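The Drumonport Procedure

The society met on the second floor of the old customs house in Drumonport, above a shop that repaired outboard motors. Its full name was the Flultum Society for the Measured Study of Inner States, and its rules ran to 31 pages. Rule 1 defined an inner state. Rule 2 defined a report of one. The remaining rules concerned the difference.

Olga Quezada was admitted as Recorder in February, on a trial basis. The Recorder did not meditate. The Recorder sat at the small table by the door with a stopwatch, a pencil and a stack of printed forms, and wrote down what the sitters said when they came out of it. She had applied because she had once been a court stenographer and the notice had asked for someone who could write without nodding.

The method had been set down by the founder, a surveyor named Cabral. He had held that the human spirit could be mapped the way a coastline could, provided enough people walked it and each of them carried the same instrument. The instrument was a sequence of attention. A sitter began with the soles of the feet, moved upward in fixed stages, and at the last stage withdrew attention from the body altogether and placed it on what Cabral called the near ground. Whatever was met on the near ground was to be reported in plain nouns. Adjectives were permitted if they could be ranked.

Each report was given a number and filed. When Quezada took over the cabinet, the last form in it was 1603.

She read them in the evenings, in order, at the rate the stove allowed. The early ones were in Cabral's hand. He had met a slope, then a slope with a wall, then a wall without a slope. His sitters had met water, stairs, a field, a field again. Against each noun he had entered a bearing in degrees, taken from the direction the sitter believed himself to be facing. The bearings had been plotted on tracing paper, one sheet for each year. Laid over each other on the window glass, the sheets showed a smear with no obvious center.

The later forms were shorter. By the 1300s most sitters reported a corridor. The society had taken this as convergence, and there was a paper on it, typed and bound, with a correction slip. Quezada noted that the sitters of that period had all been given the paper to read on joining.

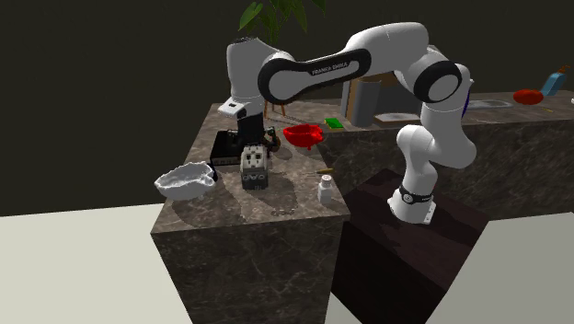
She raised the point at the next session under Rule 19, which allowed the Recorder one procedural question a month. The chair that year was a retired pharmacist. He replied that a traveler with a map would naturally arrive at the place on the map. Quezada wrote down the reply, with the time.

The sessions went on. The sitters took their places at seven in the evening and the stopwatch was started. Stage one lasted four minutes. Stage two lasted four minutes. At the final stage the lamp was turned down by a quarter, measured against a pencil mark on the brass. Then the sitters came back, one at a time, and walked to the table and gave their nouns.

"Corridor," said the first.

"Bearing?"

"North, a little east."

"Rank any adjectives."

"Long. Then cold."

She filed it. The next sitter gave a corridor also, and put cold ahead of long.

In her third month a man came who had not read the paper. He was called Adeo, and he did not offer a second name or leave one on the form. He had come up the stairs to ask about a carburetor and had been told that the shop was below. He asked what the chairs were for. The pharmacist explained it to him in terms of Rule 1, and Adeo said he had an hour.

He sat well. His breathing, which the Recorder was required to observe at two-minute intervals, slowed at stage three and stayed level after that. When he was called back he took longer than the others to stand. He came to the table and looked at the form for a moment, at the box where the noun was to go.

"Somebody writing," he said.

"That's two words. I need a noun."

"A writer, then. At a table. I was behind her."

"Bearing?"

He pointed. It was the door end of the room. Quezada took the compass from the drawer, sighted along his arm, and wrote down the figure. She did not look up until the ink on the stamp had dried.

"Any adjectives?"

"Patient," he said. "Then tired."

The pharmacist ruled that the report was contaminated. The sitter had seen the Recorder on his way in, and had carried the sight of her to the near ground as a man carries sand indoors. Rule 22 provided for this. The form was to be kept, but in the lower drawer, and left off the tracing. Quezada put it there. The lower drawer stuck, and when she pulled it fully out to free the runner she found that it was not empty.

The forms in it were loose and out of order. She sorted them on the floor after the others had gone. All had been set aside under Rule 22 or under the older rule it had replaced. They covered the whole life of the society, beginning in Cabral's second year. A person at a table. A woman with a pencil. Someone counting. A hand, writing. In each case the sitter was standing behind the figure, and in each case the bearing had been taken and then struck out with one ruled line.

She took a clean sheet of tracing paper and plotted the struck bearings. It was slow work. The table had been moved at least twice, according to the minutes, and the Recorder had been a man for most of those years, and for a long stretch there had been no Recorder at all. She corrected for none of this. The lines crossed in a space she could have covered with a coin.

She checked the plot twice and initialed it. Under Rule 19 she had already used her question for the month.

There was a form on top of the stack, unnumbered. She set the stopwatch on the table where she could reach it, turned the lamp down to the pencil mark, and moved her chair to the place where the sitters sat. It faced the table by the door. She began with the soles of the feet. At stage two she could hear the tide under the building, and at stage three she could not.

The stopwatch ran on. After a while there was the sound of a pencil.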